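Bench notes, long table, Prodcombe. June.

9:10. Table first. The top is 2280 along the planks, the same as it was last month, but I measured it anyway because the drawing from Bullari (rev 2) has it shorter and I wanted to be annoyed with evidence. I have written the right number on the drawing in red. Whoever reprints the drawing next will lose it, as is traditional.

The finish is holding up in the middle and going dull toward the near edge, where everybody leans. I wiped it all down with a damp rag and then a dry one. Two rings came up that I'd taken for knots. One knot did not come up, after a fair amount of effort, so now I know which is which and have written it here so I don't do it again.

The Plurov oil wants a fine sanding between coats. The tin says 400. Gil-soo Cheon says 1000 and has a stack of 1000 in his drawer, and these facts may be related. I did a hand-sized patch on the underside with each. Will look tomorrow with the lamp held low. My bet is I won't be able to tell them apart and we'll use the 1000 anyway, because we have it.

10:00. Small plastics. The plan for the morning was to get the white bottles off the open table and into the red tray, lids sorted separately, nothing loose. The old arrangement was that bottles lived wherever they were last set down. It had the advantage of requiring no training.

The bottles are easy. A bottle is obviously a bottle. What held me up was the lid tub, which turned out to be a lid tub in the sense that a kitchen drawer is a cutlery drawer. Out of it came: lids, a bag of cable ties, a key, half a tape measure (the wrong half), and several flat round items that have the general outlook of a lid without ever having been introduced to a container.

The worst of these is a pale blue-gray one. Matte, flat, a slightly raised rim all the way around. I have tried it on everything in the cupboard. It is a hair too wide for the Van Acker jars and falls straight through the next size up. I was ready to file it under coasters. 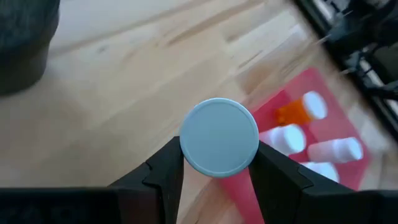

Gil-soo Cheon: please don't throw that out, I've been looking for it since the move. It goes with the Van Acker pots that had the wide neck, the ones we stopped ordering. There should be at least one of the pots left on the high shelf in the store, behind the funnels. And before you ask, yes, we kept the lid and the pot in different rooms, and no, I don't know who thought of that, it may have been me.

Went and looked. Behind the funnels there are more funnels. No wide-neck pot. There is a box marked VAN ACKER WIDE, which raised my hopes, and it contains the instructions for a kettle.

So the lid gets its own bag, labeled "lid, wide, Van Acker, allegedly," and goes on the hook by the store door. If the pot turns up, the finder should put the two together and tell me immediately. I would like to be present.

10:50. Van Acker's invoice says 255 lids in the last delivery. I am not going to check. The last person who checked a Van Acker delivery was on the phone with them until lunch and came away with a replacement order for something we hadn't bought. I've signed it and put it in the folder.

Sorting rule as of today, written on the tape on the tub so that it can be ignored at close range:

Lids that fit something go in the tub.
Lids that might fit something go on the hook.
Things that are not lids go back to whoever put them there.
The key goes to the front desk. I tried it in all the cupboards and it opens none of them, which is more or less what our keys do.

11:30. Trays. I'd been keen on the clear ones from Bullari until I set a clear one down on the table and then set a coffee down on the clear one. The red is better. You can see through it well enough to tell what's in there from the side, and you can also see that it exists. It is a bit deep for small bottles, and if you drop one in at an angle it goes over and rolls to the far wall. Standing them up by the wall first and working inward seems to be the trick.

I had a go at cutting a foam insert with holes, to keep them upright. The foam was the gray stuff from the packing, the hole cutter was the one for doors, and the result can best be described as a hole. Abandoned. A strip of the ribbed drawer liner in the bottom does nearly as well and can be rinsed. Cut it short at one end so there's something for a fingernail to get under, or you will be fishing it out with a ruler like I was.

Tray position: a little right of center. I tried it dead center and it's in the way of everything, and I tried it at the far left and people simply stopped using it. A little right of center is where hands seem to end up. It isn't marked on the table, and I'd rather it wasn't. The last time we marked a position on that wood, the tape took the finish off in a perfect rectangle and we had to live with the rectangle until spring.
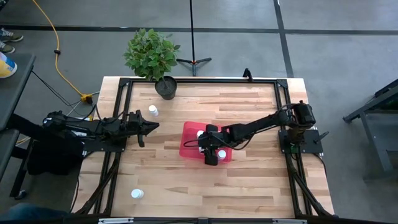
The plant is staying. I moved it to the windowsill for an hour as an experiment and got three separate complaints, one of them from someone who had never, to my knowledge, looked at it before. It is back. It likes it there, or at any rate it's green. The leaves have started reaching out past the table toward the walkway, and at some point somebody is going to get one in the ear, but we can prune it when that happens.

Watering: a small cup, into the soil, slowly. Not over the leaves. Water over the leaves ends up on the wood, and we've just been through all that. If the saucer fills up, stop. I mention this only because the far edge of the top has a tidemark, and it didn't get there by reading.

1:40. Back from lunch. A bottle was lying on its side near the corner. Stood it up, turned around to find a pen, and it was on its side again. Checked the table with the long level: dead flat along its length, and a shade low toward that corner across the width. Packed the foot with a folded bit of card for now. The card is from the kettle instructions, so those have finally been of use to somebody.

Proper fix is to wind the foot out, which needs the thin wrench. The thin wrench is signed out to me, according to the board. I have no memory of this and can't find it. Will deny everything until it appears.

2:30. The floor. I've put this off because it isn't strictly the table's problem, but anything that doesn't fit on the table goes down there eventually. I went along with the broom as far as the glass and got bits of packing foam (mine), sawdust (mine), and a lid (fits a Bullari jar, into the tub). The yellow tape stays up until I say otherwise. Ducking under it is allowed if you are carrying nothing. Stepping over it has been tried and I'd prefer not to write down how that went.

Drinks: paper cups are fine in the room, and I'm not trying to change anyone's life. But the floor isn't a shelf. There is a shelf. It's at elbow height next to the door, it has a lip on it so things don't slide off, and I built it in my own time out of the offcuts from this very table. It has never once held a cup. At present it holds a hat.

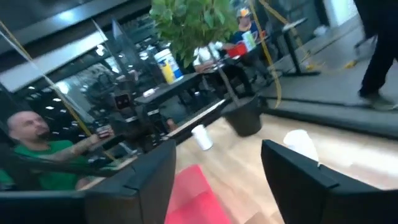
Saw this when I was leafing back through the notebook and wanted to add something under it: the shelf is a nice shelf, but it's next to the door, and the door opens onto it. I put a coffee there in my first week. The door came in, the coffee went down the wall, and I've used the floor since, where at least it hasn't far to fall. Move it to the other side of the frame and I think you'd get your cups. Also, the hat is mine, sorry.

Fair. I went and opened the door onto the shelf a few times, and it does catch, right at the lip I was so proud of. The brackets will come off with the short driver. On the other side there's a light switch in the way, so it would have to go either lower, where it's a knee shelf, or higher, where it's out of sight and will fill up with funnels. Will hold it up against the wall tomorrow with somebody standing back to say yes or no. The hat can wait on the hook with the lid.

4:15. Where it's been left:

Table wiped, not yet oiled. Don't put anything wet on it overnight. Don't oil it either, I know there's an open tin.
Patches on the underside, left one sanded with the 400, right one with the 1000. Left and right as seen lying on your back with your feet to the door, which is how I was.
Liner cut for the red tray, spare strip rolled up behind the tub.
Drawing corrected in red, and Bullari emailed. They have replied thanking me for my order.
Foot packed with card. Thin wrench still missing.
Wide-neck pot: Gil-soo thinks it could be in the kitchen with the sugar in it. Look there before the high shelf again.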